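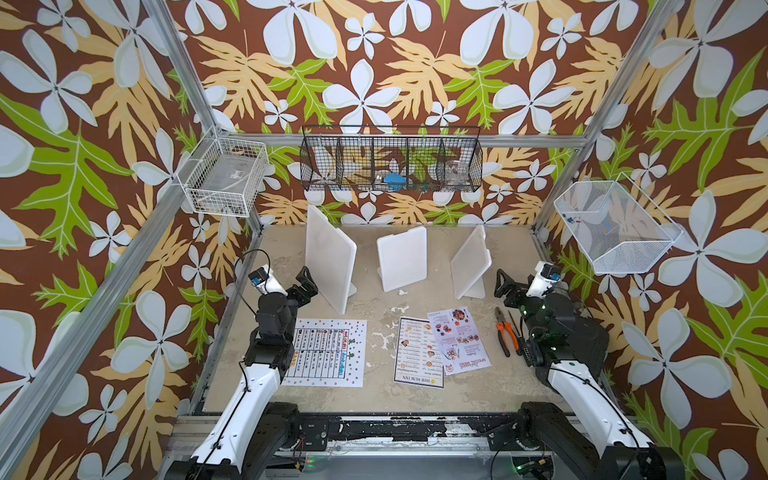

April 2022. Equipment planning, two-arm cells

Budget request for the next round has to go to Gonzalo Escobar before the October cycle opens. Writing down what we have, what wears out, and what I think we should ask for, so the numbers don't get rebuilt from email again.

Arms. Both quotes for a second pair are in. Bedus is cheaper on the arms themselves but charges separately for the wrist camera brackets and the gripper fingers. Bravo includes both, with a longer lead time. Service for either would go through Sarnia. I lean toward Bravo. Mixing gripper types between cells means separate calibration files and separate spares, and we are bad at keeping spares separate already.

Cameras. One module per wrist, same as now, plus a fixed one for the cell. Ask for 2 spare modules. Cable routing is still the weak point: the wrist lead needs a loop with enough slack for full rotation, and the ties along the link should be checked when the arm is down for anything else. Buy the cable in bulk, not as made-up leads.

Tabletop. The surface is chipped in several places toward the middle and the front beam has lost a good deal of its black finish. Neither affects the work, but the pale patches show up in the top view and they differ from cell to cell. Options:
 a) replace the top only
 b) replace top and beam together
 c) leave it and fit a new top to the second cell only
Plella quoted $1,043 for (b), cut and drilled. Price for (a) not received yet. I would do (b) if the arms are coming off anyway for the bracket bolts.

Enclosure. Aluminum rail, same profile as the current one. The baskets on the rails have earned their place, and the divided one on the crossbar is the most useful of them. Order another like it. Patterned panels on the back and sides: keep, but budget a second print so the background can be changed between task sets. Panels should slide out without taking down the slanting rails. Ours don't.

Props. Menus, handwritten tables, small stands, hand tools. Small money, but it has been coming out of consumables and should have its own line. Paper sheets curl and crease with handling, so laminate half the set and leave half plain. The upright white panels on angled feet are fine as they are — no change.

Ceiling. Anything more than $2,000 on a single line needs a second quote attached. Arms are covered. The enclosure is not, if rail and panels go in together, so list them apart.

Spares to hold per cell: gripper fingers, cable ties, bracket bolts, one power supply. Sarnia says 7 weeks on power supplies at present, so order those ahead of the rest.

Open:
Top-only price from Plella.
Confirm with Bravo that the camera bracket matches our hole pattern.
Gonzalo to say whether installation labor goes in this request or the next.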